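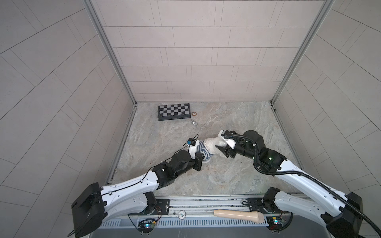
Mitra Asadi asked at the end of the last session why anyone should declare foreign rent at home if the tax on it has already been paid abroad. Paying abroad does not take the income out of the home return. It only gives you something to set against the home bill, and you have to claim it.

Session 2: Credit relief on foreign rent

Start with the gross figure. Students often enter what arrived in the bank, after the foreign tax has come off, and every later line is then wrong.
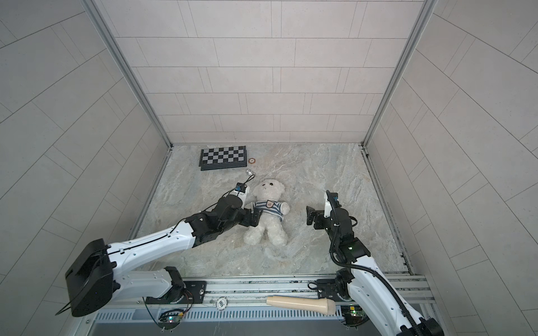 Teddy bear and chessboard, with two robot arms

Worked case. Bjartur lives at home in Plulcombe and lets a flat in Ulledar. His profit from the flat, after allowable costs but before any tax, is 4,000. Ulledar charges him 400. For this exercise the home rate is 13 per cent throughout.

Home tax on the profit: 520
Less foreign tax paid: 400
Left to pay at home: 120

The credit is capped at the home tax on the same income. If Ulledar had charged 600, the credit would stop at 520 and nothing would be due at home on the flat. The other 80 is not repaid, and he can't use it against tax on his wages.

Deduction instead of credit: the foreign tax is treated as a cost and comes off the profit. Home tax is then 13 per cent of 3,600, or 468. Much worse for him here. It can help where there is a loss and so no home tax to set a credit against – we come back to this in May.

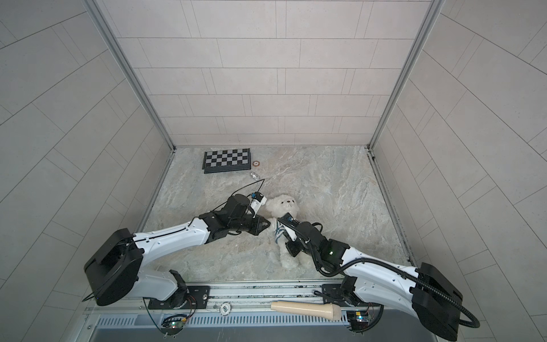
Trekbridge College | Department of Accounting and Tax

Points to watch

Only tax that was properly due abroad counts. If a treaty limits what the other country may charge, the excess has to be claimed back there.

Tax years may not match. Split the foreign figures by date and keep your working.

Use one exchange rate method for both the rent and the tax.

For the seminar: read the Morin case in the course pack and redo the sum above with costs of 400 that Bjartur forgot to claim at home. Leave the foreign tax as it is. Hand in to Azadeh Rostami.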